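Lernell Adds Ceramic Cooktops to Appliance Rental Plan

Coverage extends to tenants and small landlords in the Amness area

AMNESS – Lernell, the household appliance rental company, will add built-in ceramic glass cooktops to its monthly plan starting in March. Until now the plan has covered refrigerators, washers and dryers only.

Customers will be able to choose between 2 cooktop sizes. Delivery, hookup and removal of the old unit are included in the monthly rate. The minimum term is 6 months, after which the customer can return the cooktop, keep renting it or buy it at a reduced price.

"Landlords have been asking us for cooktops for a long time," the company said in a statement. "A refrigerator is easy to move in and out. A cooktop has to fit the counter and be wired correctly, and we wanted our installation crews trained before we offered it."

Installation will be handled by Figueiredo, which already services Lernell washers and dryers. Its crews will measure the counter opening before an order is confirmed. Homes without a suitable electrical circuit will need to have one put in by a licensed electrician at the customer's expense.

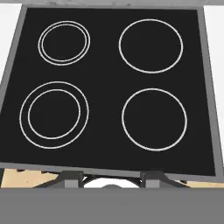 Service Area and Ordering

The cooktop plan will be offered in 19 zip codes at launch. Lernell expects to extend it to the rest of its delivery area later in the year. Current customers can add a cooktop to an existing plan without a new credit check.

Orders can be placed through the Lernell website or at the Amness showroom, open from 9 a.m. Billing and service requests will continue to go through Movley, the account system the company uses for all of its rentals.

About Lernell

Lernell rents and services kitchen and laundry appliances for homes and small apartment buildings. The company is based in Amness and serves over 2,000 households.

Media inquiries: Lernell Press Office, Amness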